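Search this board Go Advanced search

Brunham Residents' Forum > Shared Facilities > Kitchen > Care of chopping boards and worktop

Lultance_Office
March 11, 2021

Residents are reminded that the boards in the shared kitchen are for the use of every household in the building. Following several reports of boards returned with food residue in the groove, the following is proposed for comment.

Bamboo boards should be washed by hand in warm water, rinsed and dried with a cloth at once. They must not be left to soak, and they must not be placed in a dishwasher. Once dry, they may be kept on the marble-patterned worktop, the round board on top of the large rectangular one.

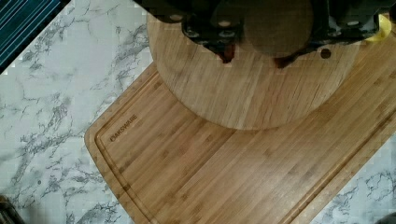
Particular attention should be given to the juice groove of the large board. A soft brush is adequate for the purpose. Boards should be oiled every 3 months with a food-safe mineral oil, and the office will supply this on request.

gosselin_42
I support the proposal with one reservation. Bamboo laid flat on bamboo does not dry properly, whatever one does with a cloth. The boards ought to stand on edge against the tiles, with a gap between them.

Flat 66
I must disagree with the previous contributor. The large board is heavy and would slide if stood on edge. It would also fall towards the jars. The present arrangement is satisfactory provided that people do dry the boards first.

gosselin_42
A simple rack would answer that objection. Tinon sell one that would hold both boards, and I would be content to contribute to the cost.

Lultance_Office
The suggestion of a rack has been noted. The office would ask where it is to stand — the length of worktop beside the toaster oven, the toaster and the kettle is already in full use, and the row along the backsplash has no obvious space remaining. Residents who wish to remove their own containers from that row are invited to do so.

Flat 66
The black crock could be moved to a cupboard. I would not wish to see the utensil holder moved, as it is needed at the counter. May I also request that small bowls be put away after use and that the rectangular board be left clear for the next person?

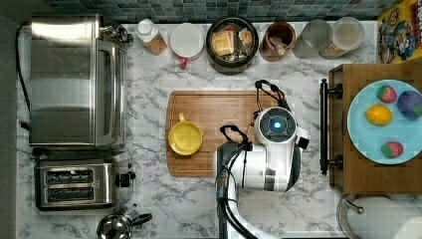 Revised guidance

Lultance_Office
Having considered the replies, the office has amended the wording as follows. Boards are to stand on edge until fully dry and may then be laid flat. Bowls and utensils are to be returned to their places after use. The question of a rack is deferred until December.

Comments (3)

brunham_east: The revised wording is clear. Could a copy be fixed inside the cupboard door?

gosselin_42: I accept the amendment, although I remain of the view that a rack is required.

tenant619: Please confirm whether the oil is kept at the office or in the kitchen.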